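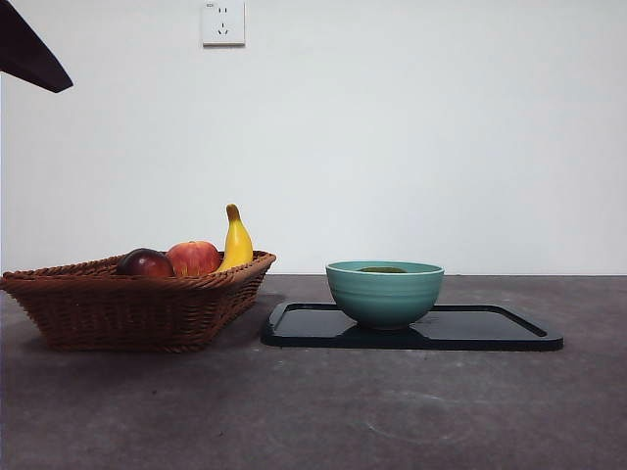

White wall, one power outlet.

Re: [jarnville-eats] Recipe swap, and what counts as a recipe

On Wed 27 July a member wrote:
> Can we please agree on a limit for the bit before the recipe?
> Last week's pumpkin scones ran to 474 words before any flour
> turned up. I now know a great deal about a cottage in Lindirside
> and I still had to scroll for the oven temperature.

As the author of the scones, I'll take that on the chin. In my defence, the cottage was lovely.

I'd support a limit, but 63 words seems a fair one, and I'd like it applied to everyone, including those of us who can't post a salad dressing without a paragraph on how our digestion has improved. I'm pleased for your digestion. I'd still like to know how much vinegar.

While we're making rules, could people stop answering a recipe with the one they'd have made instead? My lemon slice got 12 replies in November. Most of them swapped the lemon for something, one swapped the slice for soup, and the last reported that it hadn't come out very lemony.

To the person who asked off-list: yes, the scones freeze, for up to 3 months. Yes, you can use tinned pumpkin, and I'd prefer not to hear about it.

Swap night is still on at the Rirkus hall. Bring a plate, and a card with the ingredients on it. The cottage story is available on request, and so far the requests have been manageable.

Lazăr
(scones, slice, occasional chutney)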